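The Spine Register
Posted Apr 8, 2025

The Office of Spinal Records at Pelcombe serves all residents of the valley between Padov and the coast. Office hours are posted at the front entrance. Patients are asked to remove their shoes before measurement.

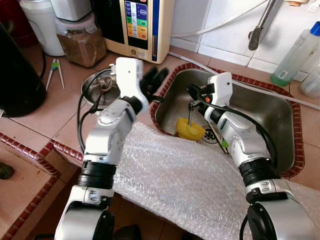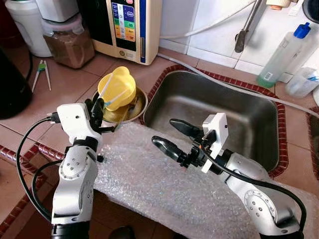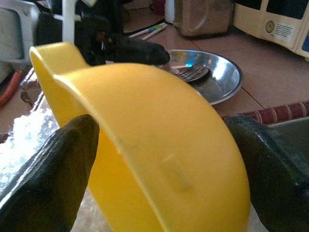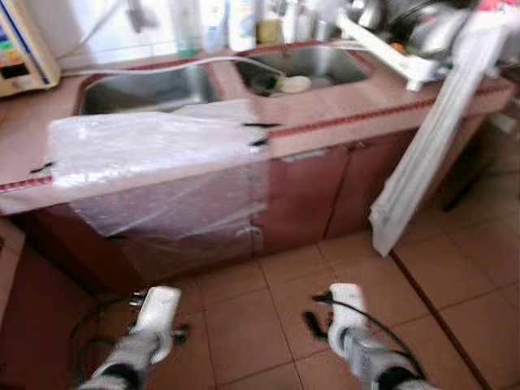

Every adult resident is entitled to one adjustment in June of each year. Before the adjustment, the height of the resident is entered in the Register. After the adjustment, the height is entered again. The difference belongs to the Office.

This practice dates from the founding of the Sembiring Clinic, whose charter states that any height gained on the premises shall be held in common. In most years the amount is small. The Register for last June lists 97 residents, and the total gain would not have reached the top of the waiting room door.

It is the duty of the Office to report that one entry from that month remains open. The resident in question, a retired ferry pilot from Rirkevport, presented with stiffness of the neck and was recorded in the usual manner. The adjustment lasted 7 minutes. When the second measurement was taken, the resident was shorter by the width of a thumb.

The charter makes no provision for a loss. The clerk on duty consulted the earlier volumes, which hold more than 1,000 entries, and found no similar case. The resident was asked to wait. The resident stated that the neck felt very much better and that there was a boat to meet.

The Office wrote to the resident in the autumn to propose that the missing height be repaid from the common store. A reply was received on the back of a tide table. It said that the low beam in the wheelhouse had been a trouble for most of a working life - and that the resident had walked under it that evening without bending, and did not wish to have anything returned.

The matter has been referred to the Sembiring Clinic for a ruling. Until a ruling is given, the page will be kept open on the front desk under glass. Patients may read it while they wait, and several have asked whether the same result can be requested. The Office is not able to accept such requests at this time, but it has begun to keep a list.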